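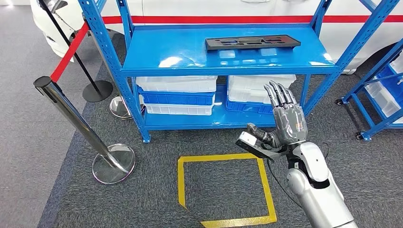 I have a thing about shelves. I spent Thursday afternoon at the Tultdale hall with my brother-in-law, who came for the cars, and I came home with my head full of storage ideas (he's used to it by now). My favorite was the bright blue metal unit with the rows of slotted holes up the posts, standing on dark gray carpet with a big white car right behind it. Blue! Glossy blue shelves, too, so shiny that the overhead lights bounce off the top one. The car has a red stripe along its side, and with the red belt on the stanchions out front, the whole corner looked like somebody had picked the colors on purpose.

I love slotted posts. My dad had a set in gray in our basement when I was a kid, and you could move a shelf up or down with a wrench and a little bad language. I priced a similar unit at Pruton when I got home and it came to $87 plus shipping – not bad, but they only had it in black and a sort of oatmeal. Oatmeal! If anyone has seen blue for sale near Tudham, please, please write to me.

The bins on the lower shelf made me happy as well. Translucent white ones and blue ones, stacked up together, and I've already copied that at home. The see-through kind is for things I use every week (tape, batteries, plant ties) and the solid blue is for whatever I'd like to stop looking at. So far that's mostly chargers.

And then the dark gray tray lying on the top shelf, the one with the different cut-outs and slots in it. I've wanted something like that for my bench drawer forever, with a place for every tool. Benjamín Gaete from the Bezerra woodworking club cut me one last August out of a scrap of foam. It holds my small screwdrivers and one pair of pliers, and the pliers have never gone back in without a fight.

A word on the stanchion with the shiny chrome pole and the round base: I want one. I have no use for it at all. My husband suggested the end of the driveway on trash day, and I think he was kidding, but I did go and measure.

As for the hall itself, parking is easier on the north side, and the lot there has 400 spaces, so don't circle out front the way we did. Bring a sweater. The coffee stand by the doors closes at 2, and we got there just after.

If you're new to the page, this is post number 247 (I know, I know), and most of the older ones are pantries and garages. Next up is my sister's mudroom, if she ever lets me in with a camera. Send me your own shelves in the meantime – blue ones go straight to the front of the line!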